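Tampa na panela poupa 40 por cento? Irkeo promete, mas as contas continuam por mostrar

Cozinha comum de Ukimley serve de montra a uma campanha com mais folhetos do que medições

A cozinha comum de Ukimley reabriu em julho com um propósito modesto no papel e bastante ambicioso nos cartazes: convencer os moradores a cozinhar sempre com a panela tapada. A associação Irkeo, que gere o espaço, garante que o hábito corta 40 por cento do gasto de energia ao fogão. A campanha custou 3.000 euros, entre panelas, impressão e quatro sessões de demonstração. 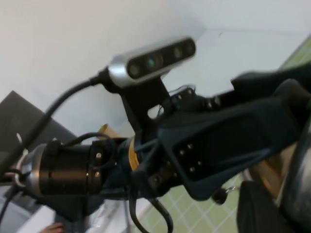
Märta Solheim acha que o dinheiro teria rendido mais noutro lado. Tapa a panela desde sempre, diz, e nunca viu a conta descer por causa disso; o que lhe faz falta na cozinha comum é um segundo lava-loiça e um exaustor que puxe o vapor.

Que a água ferve mais depressa com tampa, ninguém discute. O problema está na percentagem. Pedimos à Irkeo os registos de consumo que a sustentam e recebemos um resumo de uma página, sem indicação do tipo de fogão, da quantidade de água ou do tempo de cozedura. O mesmo resumo refere 273 casas aderentes. Aderir, neste caso, consistiu em assinar uma folha à entrada.

Bouchra Bennani, responsável pela campanha, defende que o valor é «uma média prudente» e que o relatório completo sairá depois do verão. Não adiantou quem o está a fazer.

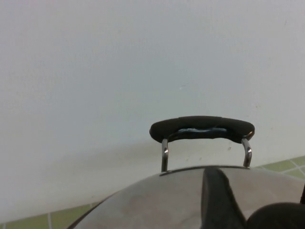
Zubaida Sial
Redação local, Ukimley

As panelas escolhidas são de um modelo corrente, com tampa de aço inoxidável em cúpula e pega preta sobre dois suportes metálicos. Foram compradas à Harura, que também pagou parte dos folhetos. A Irkeo não vê nisso qualquer conflito. O folheto, porém, aconselha a trocar tampas antigas por novas «bem ajustadas» e traz a morada da loja no verso.

Quanto à cozinha, mantém a parede branca e a faixa de azulejo verde, que vários moradores queriam ver substituída. Ficou para uma segunda fase, ainda sem orçamento.

Há ainda o inquérito. A Irkeo anuncia 704 respostas e uma «satisfação muito elevada». Consultámos o formulário: pergunta se a sessão foi agradável, se a sopa estava boa e se o participante voltaria. Sobre gás ou eletricidade, nenhuma pergunta.

Jawad Khattak, da comissão de moradores do bairro Tanoli, pediu que os contadores da cozinha sejam lidos antes e depois de cada sessão e que os números fiquem afixados à porta. A Irkeo respondeu que vai estudar a proposta.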